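Robots vs. my kitchen, a progress report

March 1, 2020

My brother-in-law forwarded me another one of those articles. By the end of the decade, it said, a machine will do your housework while you pursue your passions. I'd like to point out that I read the same article as a kid, only the robot in that one had a lampshade for a head.

I have some stake in this. My friend Lakshmi Naidu works on robot hands for a small outfit called Undivard, and over the past couple of years I have asked her the same question at every dinner: can it do the dishes yet? She has stopped answering and now just passes me the rice.

So let me say where I think we are. Washing clothes: solved before I was born. Getting the clothes from the floor to the washer: still me. Vacuuming: sort of solved, if you first pick up everything that a vacuum might meet, and by then you've done the hard part and might as well finish. We own one of the little round ones. It spent January wedged under the couch, and it took us a while to miss it.

The factory people have it easier, according to Lakshmi. Her colleague Tharun Sundaram came from a plant where an arm moved the same part from the same tray to the same hole, all day, every day. Nobody's kid ever left a shoe in the tray. If the part showed up two inches to the left, a light went on and a human walked over.

A kitchen is all two inches to the left. Take the job of putting a bundle of thin wooden sticks into a plastic basket. You'd give it to a five-year-old to keep her out of your hair. But the sticks roll, and they hide behind each other, and the basket weighs next to nothing, so the first clumsy poke sends it over. Then there's a patterned tablecloth under the lot, and a basket full of fancy cut-outs for the light to come through.
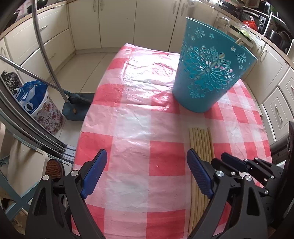
Lakshmi's view is that fingers are the smaller problem. You can buy decent grip. What you can't buy is the bit where a person feels a stick start to slide and squeezes a hair more without dropping the thread of the conversation. I asked how long until that's sorted. She said 5 years. I reminded her she said 5 years the last time, and she said yes, and that she was being consistent.

Meanwhile the mop in our house is still powered by guilt. I'd pay real money for a machine that could wring it out, and a good deal more for one that could notice the floor needed it before my mother does. She's coming Saturday. I have asked Lakshmi for a loaner and been told to buy a sponge.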